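Small Parts Handling Software: August progress report
Prepared by Patricio Calvo for the Eltdale program office

Thank you for your patience with this one. I had promised it before the end of the month and then the planner rewrite swallowed most of my evenings, but I think you will be glad we waited, because there is a good deal more to tell you now than there would have been two weeks ago.

When I last wrote, the perception side was the part that worried us. Our detector, which we call Tawfik, had been trained almost entirely on rendered gears, and it was far too sure of itself with real metal. Bright teeth on a dark mat pulled the predicted center toward the highlight, so the arm would settle politely over the wrong spot. We spent the first part of the month collecting and labeling 1,176 views of gears on the mat and on the gray surface, and retraining on those.

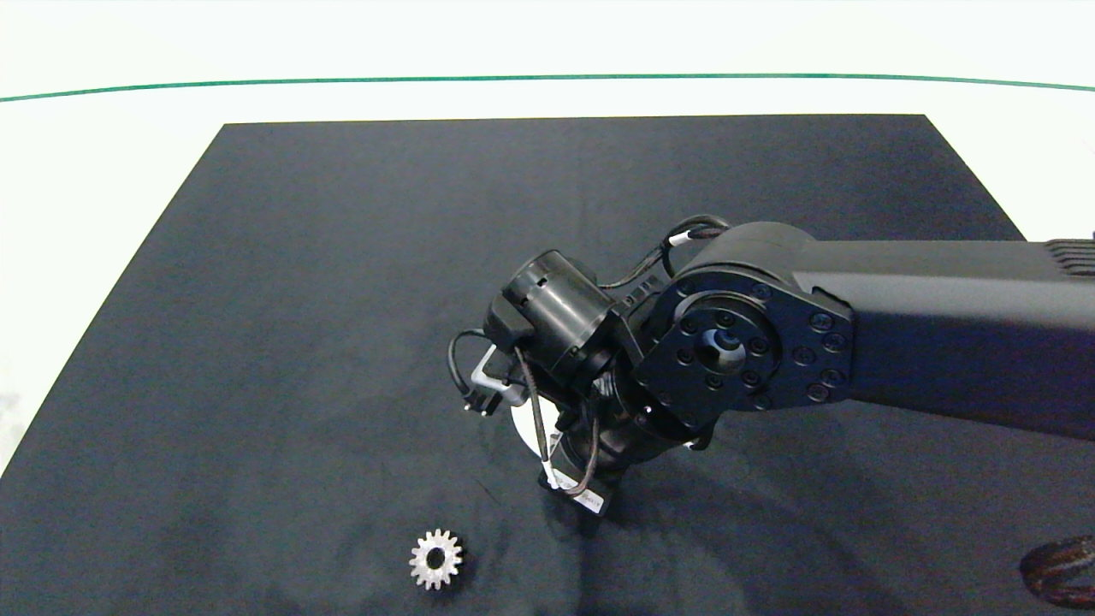
The retrained detector fits a circle to the bore first and only then looks at the rim, and that small change in order did more for us than any of the cleverer things we tried (I will spare you the list, though I am happy to go through it on a call). In our logged trials 130 of 154 pick attempts succeeded. Most of the failures were with gears that touched or overlapped one another, where two rims were read as a single part with an odd outline.

That brings me to Zolatmont, our grasp planner. The old version chose a finger opening from the size of the part and gave no thought to what was sitting next to it, which was fine for a lone gear and rather rude to its neighbors. The new one checks the whole path of both fingers on the way down, including their sloped outer walls, and will turn the wrist to find a clear approach.

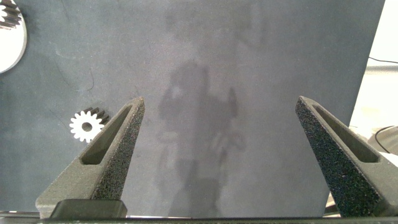 We also moved the last correction before closing over to the wrist camera, which now updates the target during the descent. There is a lag of 20 milliseconds that I would like to understand better before we let the arm move any faster, so for now the approach speed stays where you saw it in the spring.

On the tooling side, the Cirnier log viewer can finally replay a trial with the planner's rejected grasps shown beside the chosen one. It has made our morning reviews much shorter and a great deal more cheerful!

Next month we will work on separating overlapped gears, starting with a gentle sideways push before the grasp. I would also like to ask whether the money set aside for the second calibration target could go toward labeling time, as the one we have is holding up nicely. If you are comfortable with that, a short note back is all I need.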